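Kerley Home Cooking and Food Waste Project
Progress report to the Gosling Fund
Second reporting period, ending in March

Summary

The project is on schedule in two of its three districts. Recruitment in Kerley and Traltard is finished and the kitchen diaries are coming in at a steady rate. Kurnell started late and is still short of households. Spending is under budget for the period, mainly on travel and printing, and we are asking to carry the difference into the next period.

Households and diaries

The target in the grant agreement was 50 households in each district. Kerley and Traltard have both reached it. Kurnell has 44, so we need 6 more. The delay there came from the loss of our meeting room at the library, which closed for roof repairs in the fall. Sign-up sessions have moved to the elementary school cafeteria and are held at 6 p.m., after the after-school program lets out.

Each household fills in a one-week diary of what it cooked, what was left over, and what was thrown out. We have received 863 diaries to date. Most are on paper. The online form was used less than we planned for, and several households that began with it asked to switch to paper after the first week. We have stopped paying for the text message reminders that went with the online form and now mail a postcard instead.

Diary entry is up to date for Kerley and Traltard. The Kurnell diaries have been scanned but not yet entered.

Early findings

These results cover the two complete districts only and should be treated as preliminary. Bread, salad greens, and cooked rice are the foods most often thrown out. Meat is thrown out much less often than people told us at sign-up. Households that plan meals for three or four days waste less than those that plan for a full week, which was a surprise to us. The weekly planners tend to buy fresh produce for the end of the week and then change their minds – the diaries show many notes such as "ordered pizza" and "ate at my sister's" on the last two evenings.

Portion size is the other main cause. People cooking for one or two still use recipes written for six. We have begun rewriting the recipe cards for smaller households, and the first set will be ready for the spring classes.

The stovetop section of the handout has also been revised. Families asked for more dishes that can be made without an oven, and the new version is built around one-pot soups, fried rice, and vegetable hash.
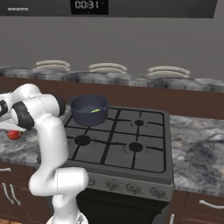 Four-burner gas stove in a marbled countertop.

Classes

Nine cooking classes were held in the period, five in Kerley and four in Traltard. Attendance was good in Kerley and uneven in Traltard, where two classes fell during the school break. We will not schedule classes in school breaks again. The class on using leftovers was the most popular and has been repeated once. The class on home canning drew very few people and has been dropped from the program.

Evaluation forms were handed out at every class. The most common request was for a printed storage chart to put on the refrigerator. A draft chart is with the printer now. Spanish and English versions will be printed on two sides of the same sheet.

Budget

Travel was lower than planned because the Kurnell home visits have not started. Printing was lower because the storage chart slipped into the next period. Food costs for the classes ran slightly over, mostly for eggs and cooking oil. No line has moved by more than the amount allowed without approval under the grant agreement. The full statement is in the attached spreadsheet.

Problems and changes

The kitchen scales we bought for the diary households were not reliable. Several gave different readings for the same item, and we have replaced them with a simpler model. Diaries filled in with the old scales are marked in the data set so that weights can be checked or left out – the counts of items are not affected.

Next period

Kurnell recruitment will be finished first, followed by the home visits there. Classes in Kurnell will begin once the school confirms the use of its kitchen. Follow-up diaries in Kerley will go out in May, using the same form as before. We would like to discuss a one-month extension for the Kurnell follow-up at our next call with the fund.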